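Rescuing the Plosbridge rain ledgers: what a handwritten record can and can't tell us
Speaker notes, 28 Jun 2019

Slide 1. Title
Leave the title up while people sit down. Say at the start that the talk covers one station and one variable, daily rainfall, and that temperature will be left for another day. The ledgers do contain temperatures, but the thermometer hung on a south-facing wall until well into the record and we haven't found a sound way to correct for it.

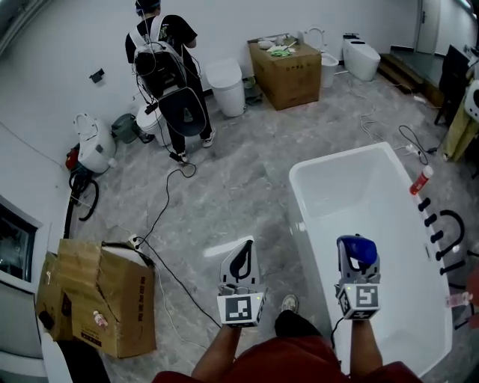 Muireann McGrath
Data rescue lead, Plosbridge Rainfall Project

Slide 2. The source
The record begins in 1803 and runs for 138 years without a change of site. It fills 65 bound ledgers, first kept by the Grolholm estate and later by the waterworks that bought the land. One reading a day, taken at nine in the morning, entered in inches. The early volumes use fractions, the later ones decimals. The switch happens partway through a volume with no note to mark it.

Pause on the scanned page. Point out the column headed "Remarks". Most of what we know about the gauge comes from there: cleaned, moved, leaking, frozen.

Slide 3. Transcription
Every page was keyed twice by different people. Where the two versions disagreed, a third person went back to the scan. The commonest error was a 1 read as a 7, followed by ditto marks carried down one line too many. Sum-yee Yen wrote the comparison script and will take questions on it.

Monthly totals were keyed as well, exactly as written, even when the sum was wrong. A wrong total is useful. It tells you whether the mistake was in the adding or in our reading of the daily figures.

Slide 4. Missing days and false zeros
There are 1578 days with no entry. These are easy to handle, as a blank is a blank. The harder problem is the zero that should have been a blank. If the observer was away and wrote a dash, and the next clerk copied the dash as nought, we get a dry spell that never took place.

Second form of the same problem: rain left in the gauge for several days and entered as one reading. Look for a run of zeros ending in a large value. We flag the run, keep the total, and don't try to share it out between the days.

Slide 5. The gauges
Three instruments. The first stood on the roof of the estate office. The second, made by Dekier, was placed on the lawn. The third was a standard copper gauge set in the ground a short walk from the second.

Roof gauges catch less rain than ground gauges, as the wind speeds up over the building and carries drops past the funnel. If you join the first and second parts of the record without a correction, you get a step upwards that looks like a wetter climate. Stress this. It is the main reason the raw series shouldn't be used for trends.
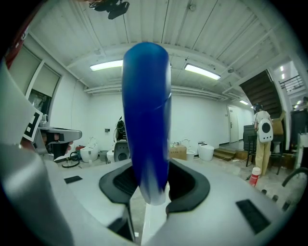 Slide 6. Making the correction
We had no overlap between the first and second gauges, so a direct comparison was out. The neighbouring record at Leung Farm covers the changeover and was read by one family using one gauge. We took monthly ratios between the two sites for the years on either side and used the difference as the adjustment, with summer and winter treated separately.

The second and third gauges did run side by side, from one December to the next. The difference was small and we have left it alone.

If asked: the winter correction is larger than the summer one. Snow is poorly caught by every gauge of this type, and more so on a roof. The uncertainty for winter months is wide and is given in the data file for each month.

Slide 7. Results
Show the corrected annual totals. The step has gone. What remains is a lot of variation from decade to decade and a weak rise in winter rainfall that falls inside the error range for the early part of the record. Don't go further than that.

The dry years stand out in both raw and corrected versions, and the remarks column agrees with them — wells low, mill stopped, cattle driven to the river. I would put more trust in these than in any single daily value.

Slide 8. Files and next steps
Raw, flagged and corrected versions are kept as separate files. Please cite the version you use. The scans are linked by ledger and page number so that any value can be checked against the ink.

Still to do: the temperature columns, and two volumes with water damage that need to be rescanned under better light.

Leave ten minutes for questions. Sum-yee has the spare slide on ditto marks.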